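Can a machine fold my laundry yet?

Asked by Zuzanna Ziółkowski, 5 June 2020

I keep seeing clips of robots folding towels. Same towel, bare table, sped up. My bed has a puffer jacket on top of a penguin quilt and I don't believe anything for sale could sort that out.

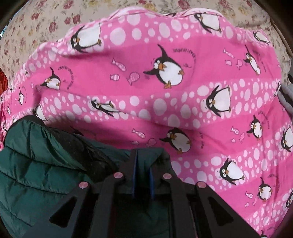
Would you pay 2000 dollars to find out? Kusik says theirs does "most garments" – no list of which ones.

2 answers

Miłosz Wysocka
No. Shirts on a flat board, maybe. A puffer is slippery, the sleeves go where they like, and a patterned quilt underneath makes it harder to tell where one thing stops. Before you buy, ask them to do this without cuts:
1. Find both sleeves.
2. Fold the jacket and leave the quilt alone.

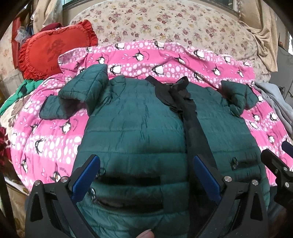
Answer from Flirwood
Wait 5 years. I paid 400 for a Turkham floor cleaner and it eats socks.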